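Progress Report: Review of the Pronness Simulation Kit for Tabletop Handling
Submitted to the Chowdhury Fund, July 7, 2024 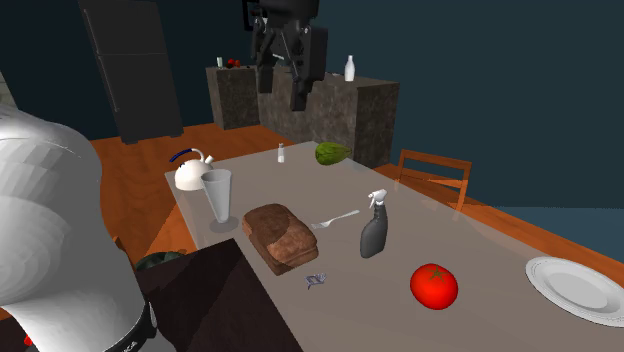 The review entered its second phase in January, when the Celtley laboratory received its full license for the kit. The purpose of this phase is to establish whether a single-arm kitchen package can support the training work planned at the Dundcombe site, and at what cost in staff time.

Work completed

Kasun Wijesinghe and Precious Zwane have installed the kit on two workstations and prepared 26 table layouts. The layouts use household items supplied in the standard object library, including a kettle, a spray bottle, bread, a tomato and a fork. Each was checked for stable resting positions before any arm motion was attempted. Operators have since recorded 40 practice sessions under the supervision of Debashish Gazi.

Findings to date

Installation was straightforward and the written guide is adequate. Lighting and shadow settings can be changed without restarting a session, a feature the operators use often. Thin items remain the main difficulty. In five layouts the fork shifted on loading and had to be placed again by hand. The matter has been reported to the supplier, and a correction is expected in the next release.

Budget and staffing

Spending is within the approved amount. Jianguo Qiu has joined the team part time to maintain the session records.

Next period

The team will repeat the practice sessions with the corrected release and prepare a cost comparison for the Dundcombe site. We request that the Fund confirm the license renewal before that work begins.

Karthik Sivakumar
Project Lead, Celtley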